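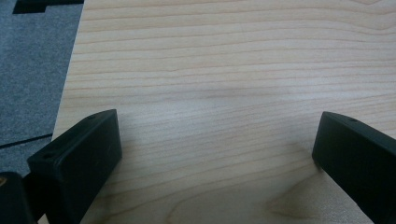
Sanding and oiling the desk top

I put this off all winter. The top came from Badwood, a yard outside town that sells offcuts and seconds, and it sat behind the couch for two months while I decided what to do with it. It was sold to me as ash. Kittipong Pongsiri, who has the shop bench next to mine on Tuesday nights, thinks it's something else, and I haven't settled it. It's pale and the grain is tight, which was all I wanted.

The part I like best is a brownish patch in the grain that looks a bit like a flame lying on its side. I was told at the yard that I could flip the board and hide it. I'm keeping it face up. There's a faint smudge near it too, much softer, and I'm leaving that alone.

What I did

I started at 80 grit because the underside had saw marks. If yours is smoother than mine was, start at 120. Then 150, then 180, then 220 by hand with a cork block, always with the grain. I vacuumed between grits and wiped with a barely damp rag before the last one. The rag raises the fibers and the 220 takes them back down. Skip it and the first coat of oil comes out feeling like a cat's tongue.

The edges took longer than the faces. I broke the corners with a few strokes of 180 and stopped there. I've had desks with a sharp front edge and they leave a line across your forearms by lunch.

The oil

Daranee Wattanapong gave me half a can of hardwax oil left over from her stairs. I tested it on an offcut first and it went more yellow than I expected, so I bought a small can with a little white in it. It keeps the wood closer to how it looks bare. Two thin coats, 8 hours apart, wiped off after 15 minutes each time. I did the underside as well so the board wouldn't cup.

Lay the rags out flat outside when you're done. Don't ball them up in the trash, they can catch fire on their own.

The legs

I still don't have any. I was going to use the trestles from the old desk, but they're 30 inches high and with the thickness of the top that puts the keyboard too high for me. Savvas Karamanlidis has offered to cut them down on his chop saw. I may just do it with a hand saw and a block clamped on as a guide.

Next post will be about the cable tray, if the screws I ordered ever get here. They were supposed to come in May.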